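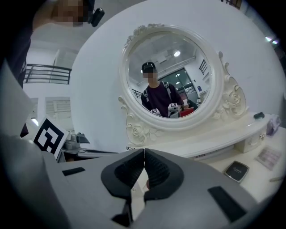

Von Francine Friesen
Dezember 2019 | Rubrik: Dinge im Haus

Warum kann man sich im Spiegel sehen?

Ein Schminktisch ist ein Tisch mit einem Spiegel. Man setzt oder stellt sich davor, wenn man sich frisiert oder schminkt. Manche sind ganz schlicht. Andere sind verziert wie der weiße hier: Sein Spiegel ist oval, und in den Rahmen sind Rosen und Schnörkel geschnitzt. Auf dem Tisch liegt eine Palette mit rosa Lidschatten. Solche Sachen verschwinden abends oft in der Schublade.

Aber wie kommt das Bild in den Spiegel?

Dazu muss man wissen, wie das Sehen funktioniert. Eine Lampe schickt Licht in den Raum. Das Licht trifft auf die Wand, auf den Tisch und auf dich. Ein Teil davon prallt ab und fliegt weiter. Kommt es in deinem Auge an, siehst du den Gegenstand. Das Abprallen nennt man Reflexion.

An einer weißen Wand prallt das Licht in alle Richtungen ab. Die Wand sieht glatt aus, ist aber unter der Lupe rau wie ein Acker. Das Licht wird durcheinandergeworfen, und es entsteht kein Bild.

Ein Spiegel ist sehr viel glatter. Er besteht meistens aus einer Glasscheibe. Auf ihrer Rückseite ist eine hauchdünne Schicht aus Metall, oft Silber oder Aluminium. Dort prallt das Licht ab wie ein Ball vom Boden: Kommt es schräg an, geht es genauso schräg wieder weg. Die Strahlen bleiben geordnet, und du siehst ein Bild.

Deshalb zeigt ein Spiegel auch Dinge, die hinter dir sind. Im ovalen Spiegel sieht man einen Menschen mit schwarzer Kappe und dunkelrotem Hemd, dazu eine Deckenlampe und weiter hinten Glastüren. Wer vor dem Tisch steht, müsste sich umdrehen, um die Türen direkt zu sehen.

Vertauscht der Spiegel rechts und links?

Hebst du die rechte Hand, hebt dein Spiegelbild die Hand auf derselben Seite. Bei einem Menschen, der dir gegenübersteht, wäre das die linke. Der Spiegel vertauscht in Wirklichkeit vorne und hinten. Zeigst du auf den Spiegel, zeigt dein Spiegelbild auf dich. Zeigst du zur Decke, zeigt es auch zur Decke.

Zum Ausprobieren

Du brauchst einen Spiegel, Papier und einen Stift.

Schreibe deinen Namen groß auf das Papier und halte es vor den Spiegel. Die Schrift steht verkehrt herum. Schreibe nun die Wörter OTTO und ANNA von oben nach unten, immer einen Buchstaben unter den anderen. Welches Wort kannst du im Spiegel noch richtig lesen? Beim N musst du genau hinschauen.

Wörter zum Merken

Reflexion: das Zurückwerfen von Licht
Spiegelbild: das Bild, das du im Spiegel siehst
oval: länglich rund, ungefähr wie ein Ei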